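Compte rendu de la réunion de l'atelier partagé Koren, 15 avril 2022

C'est moi qui tiens la plume ce mois-ci, alors pardon d'avance pour le style (et pour les bavardages, il y en a eu). On était peu nombreux mais on a bien avancé, et le gâteau aux noix d'Ankica Milošević a disparu avant la fin du premier point !

1. Les comptes
Il reste 1863 euros en caisse. Sont déjà sortis 488 euros pour l'électricité et les deux néons du fond. Personne n'a posé de question, on est passés à la suite. J'ai quand même promis de recopier les chiffres au propre dans le classeur bleu.

2. Les étagères
On a reçu deux devis. Celui de Brevar est à 769 euros, pose comprise, celui de Stindell est moins cher mais il faut tout monter nous-mêmes. Longue discussion, un peu vive par moments... Moi j'étais pour Stindell, j'aime bien monter des meubles, mais le vote a donné Brevar par 3 voix d'écart. Très bien, je m'incline. Ankica les appelle pour fixer une date, de préférence avant juillet. D'ici là, on range les cartons sous la fenêtre et on laisse le passage libre, s'il vous plaît !

3. Les couvercles et les boîtes
Vieux sujet. On a des boîtes sans couvercle, des couvercles sans boîte, et tout ça traîne d'une table à l'autre. Décision : une caisse unique à l'entrée, on y met tout ce qui est orphelin, et ce qui n'a pas trouvé preneur en juillet part au recyclage. Les petites pièces, cubes et compagnie, vont dans le tiroir du haut.

4. La table en bois clair et son tapis
J'avais demandé ce point moi-même, alors je l'ai défendu avec passion. Le tapis gris foncé est rayé, il a comme un léger pli, ou une ombre, en travers, et le ruban de masquage qui le tient aux coins fait des paquets, surtout celui de devant qui est tout chiffonné.

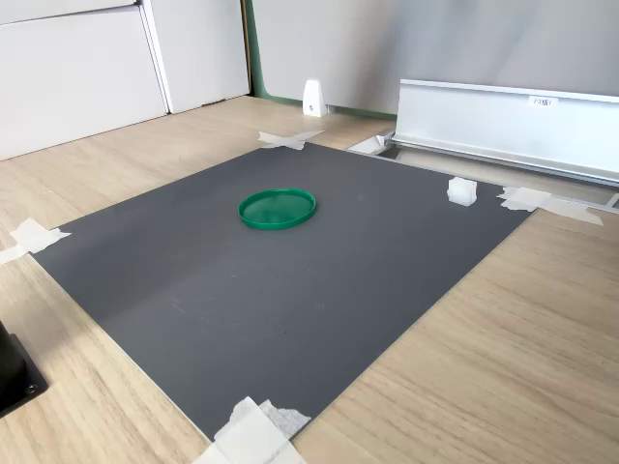 Je voulais du neuf, mais Ankica trouve qu'il peut encore servir et au fond elle a raison, les éraflures restent légères. On le garde donc jusqu'à la rentrée. En attendant, on décolle les vieux bouts de ruban, on nettoie le bois dessous et on recolle une seule bande bien à plat par coin (je m'en charge, j'ai le rouleau chez moi). Et on débarrasse le tapis en partant, même pour un couvercle vert ou un petit cube blanc.

5. Divers
La clé de chez Karagiannis est revenue, elle est au crochet. Il manque toujours la bonne paire de ciseaux : si elle est chez vous, ramenez-la discrètement, je ne dirai rien. Prochaine réunion chez Ankica, la date suivra par courriel.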